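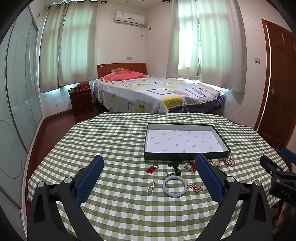 Do anti-tarnish strips do anything in a jewelry box that gets opened every day?

Very little, as far as I can tell. The box lets in fresh air each time, and the strip can only deal with so much of it before it's used up.

**hallwaymirror** — 8 Oct 2018

That's my own question and my own answer, and I'm posting it because my sister has just bought a second pack of Dristex strips for almost $22 and swears by them. The pack says "six months of protection." Protection from what, tested how, in what size of box? There's a leaflet inside and it doesn't say. It has a drawing of a shield.

Has anyone here compared them with doing nothing? I don't mean "I put one in and my earrings looked nice."

---

**R_Weidemann**

I put one in and my earrings looked nice.

Sorry. But I do think you're being hard on them. Silver goes dark from sulfur in the air, and the strips are meant to soak up the sulfur. It's a simple enough idea. Museums have used materials like that in display cases for years.

---

**hallwaymirror**

Display cases are sealed, or close to it. My sister's box has a lid you could slide a magazine under. I've no quarrel with the idea, I just don't believe a piece of brown paper the size of a bus ticket can handle a bedroom.

---

**plenov_street**

I ran the comparison, for what it's worth. Two matching silver teaspoons, polished the same afternoon in February. One went in a zip bag with a strip, one in a zip bag without. A third spoon sat on the shelf.

After 11 weeks the shelf spoon was yellow going brown. The two bagged spoons looked the same as each other to me. My husband thought the strip one was "maybe a bit brighter," but he knew which one it was.

So the bag does the work. A box of bags is a lot cheaper than a pack of strips.

---

**Arnar H.**

Three spoons is not a test. You don't know whether the no-strip bag would have fallen behind after a year. You also don't know if all three spoons had the same polish residue on them, and some polishes leave a film that slows tarnish down on its own.

I'd agree the bag matters more. But "I couldn't see a difference in 11 weeks" and "there is no difference" are two separate statements.

---

**plenov_street**

Fair. But it's the seller who should be running the year-long version, and they have more spoons than I do.

---

**bastian_w**

Can I ask what everybody is keeping in these boxes? Half of the stuff people protect doesn't tarnish. Most modern silver-tone costume pieces are plated with something, and a lot of white metal has a rhodium finish that won't go dark until it wears through. Stones don't care about sulfur either. Jade, quartz, glass, none of it.

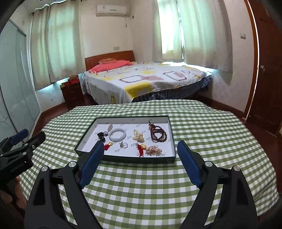 So before you spend a cent, sort out what is really sterling or old silver plate. Look for a stamp on the clasp or the back. Rub a hidden spot with a white cloth, and if you get a gray-black smudge it's probably silver (not always, some cheap alloys smudge too). Put those few pieces in their own small bags with the air pressed out and leave everything else alone. For most people that's a handful of things, and you don't need to treat the whole box like a bank vault.

I'd also keep anything with rubber bands or wool felt away from silver. Both can carry sulfur. I had a chain go black in a felt pouch that was sold as a "keepsafe."

---

**R_Weidemann**

The felt thing is true, I lost the shine on a christening cup that way. It came back with a cloth, though.

What about chalk? My mother kept a stick of blackboard chalk in with the good forks.

---

**hallwaymirror**

Your mother's forks were probably in a drawer that was opened at Christmas. Chalk takes up a bit of moisture. I've never seen anyone show it does more than that, and people repeat it because it costs nothing and sounds clever.

---

**edeltraud_r**

I worked the counter at Nolte for years, jewelry and watches, and we sold strips by the register. Not Dristex, an earlier one from Tadel, stock number 2558, which I'll remember on my deathbed. We were told to say "they can't hurt." That was the whole training.

The customers whose silver looked best were the ones who wore it. Skin and sleeves rub the tarnish off before you notice it. The customers with the blackest silver had beautiful boxes.

One warning, please don't put pearls in an airtight bag with drying packets. They don't like being dried out and the thread doesn't either.

---

**Arnar H.**

"They can't hurt" is about where I come down, minus the 22 dollars. In a tight bag I'd still use one for something I wasn't going to look at for years.

---

**hallwaymirror**

In a tight bag, for years, okay. I'll give you that much. The pack shows an open box on a dresser, and I still say it's paper.

My sister has read this thread and says the second pack stays.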